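Thread: Cloudy patches on colored plastic cups, wash residue or wear?
Board: Kitchen and Tableware > Plastics

mahasneh_k
Looking for opinions on surface haze. We keep a set of colored tumblers with a round blue holder, sold locally as Flurden. I don't have a resin code for them. The yellow one has developed darker streaks and blotches on the outside wall. The end face still looks smooth and bright. 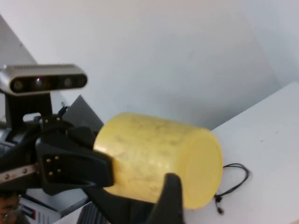
Yellow cup on its side, blotches along the curved wall.

Things tried so far: dish soap and a sponge, then a soak in diluted white vinegar for 30 minutes. No change that I can measure. I would like to know if this is a deposit or damage before I try anything stronger.

pendeo
Deposit or damage can be separated with one test. Wet the wall. If the haze disappears under a film of water and comes back when dry, it could be either scratches or scale, so follow with citric acid. If it stays visible when wet, it is a stain or it is in the plastic. Vinegar from the grocery store is weak, and you diluted it.

Niloufar Tabrizi
I disagree with starting at acid. Streaks that follow the side wall and leave the base alone look like contact wear to me. Cups rub on the wall when they are nested and pulled apart. The base hardly touches anything.

pendeo
The base also drains differently. If they are stored upside down on a rack, water runs down the wall and dries there. That gives streaks too. How are they stored?

mahasneh_k
Upside down, on and around the holder. Never nested. The yellow one gets used most and tends to end up on its own, right way up, at the front of the table. 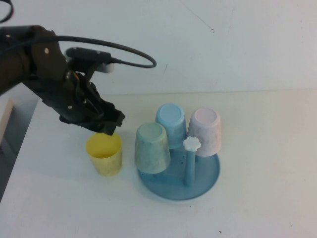
The holder has a thin raised rim, so anything standing on it sits in whatever drips off. I wipe it when I remember. I have not seen the same blotches on the other colors, but I have also not put them side by side under a lamp.

Niloufar Tabrizi
Then do that first. Same lamp, same angle, all dry. If only the most-used cup is marked, storage is not your variable.

grullia29
Two other possibilities. One, the pattern is the remains of a print. Some tumblers in this price range have a faint decoration that goes patchy after a season. Two, molding variation. Pale yellow shows it more than dark colors because the wall lets some light through. I had a batch like that from new.

mahasneh_k
No print that I remember. I can't rule out molding. I did not look closely when I bought them.

Lina Twal
I ran a comparison on similar cups last January. Half were scrubbed with a green pad, half with a soft cloth, same detergent. The pad group was dull after nearly 400 washes, with visible lines. The cloth group was fine. What kind of sponge is it?

mahasneh_k
Two-sided. I use the rough side on coffee.

Lina Twal
Stop using the rough side. It won't reverse anything, but it won't get worse.

pendeo
Still no wet test. The sponge explains dullness. It does not explain darker blotches, and coffee does stain a roughened wall. Baking soda paste, soft cloth, small area near the base, rinse, dry, compare.

Niloufar Tabrizi
Baking soda is an abrasive. You are recommending sanding a cup to find out if it was sanded.

pendeo
A mild one, on a small area. Use an oxygen bleach soak if you prefer. Warm water, not boiling, and check the label for plastics.

mahasneh_k
Wet test done. The streaks fade under water, the two largest blotches do not. I'll soak it overnight in the oxygen product and line all the cups up under the desk lamp tomorrow. Rough sponge is in the garage now.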